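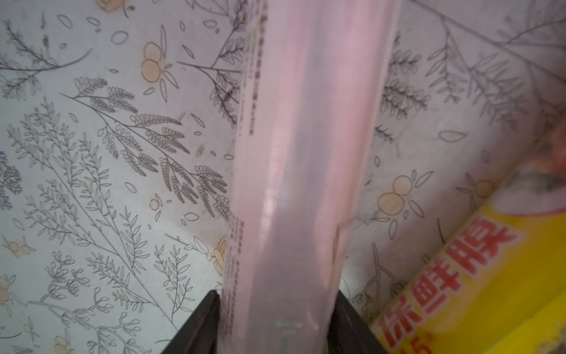 Pink see-through plastic, small print down the side.

Home Kitchen Cleaning Workshop Tips A–Z

Do you need special bags for freezing bread?

I doubt it. Every few months someone swears by a pricey freezer bag, and Kausar Ghauri wrote in to say hers kept a loaf perfect for 100 days. Maybe so. I froze two halves of the same rye in October, one in a fancy bag and one in a plain bag doubled over, and couldn't tell them apart at toast time.

What did matter was air. Press it out with your hands, fold the top twice, clip it. Slice first, unless you like sawing at a brick. Let the loaf cool all the way or you'll get frost inside.

The straw trick for sucking out air? Fiddly, and I wouldn't do it near raw meat. As for rinsing bags and using them again, fine for bread. Toss any with a split seam.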